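Home Furniture Tables Storage Contact

Cerus Reading Table

The Cerus is a low-fuss table for picture books, made by Pesix for classrooms, libraries and playrooms. It has a light wood finish and rounded corners, and the top is large enough for a few big picture books laid flat with a stand beside them. A round black cable hole near one edge takes the cord of a reading lamp or a small speaker.

The finish is pale, so bright covers show up well against it. Wipe it with a damp cloth and dry it afterward. Do not use scouring pads. Crayon comes off with a little dish soap.
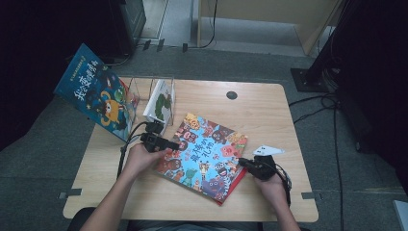 A clear book stand is sold separately under the name Moreira. It has upright dividers and suits small, thin books that fall over on an ordinary shelf. Large hardcovers are better left flat on the table or stood up on their own. The stand is not fixed to the top and can be moved to either end.

The table ships flat in 2 boxes. Metal brackets fasten to the underside, and all screws are in the smaller box. Assembly takes one adult and a Phillips screwdriver. Tighten the screws again after the first month of use.

Item number: 1486
Maximum load, spread evenly: 100 lb
Shipping weight: 66 lb
Ships from: Tardale warehouse
Book stand: not included

Schools ordering more than one table can ask for a single delivery. Please give us the width of your narrowest doorway when you order.

Last updated: September
2 comments 66 shares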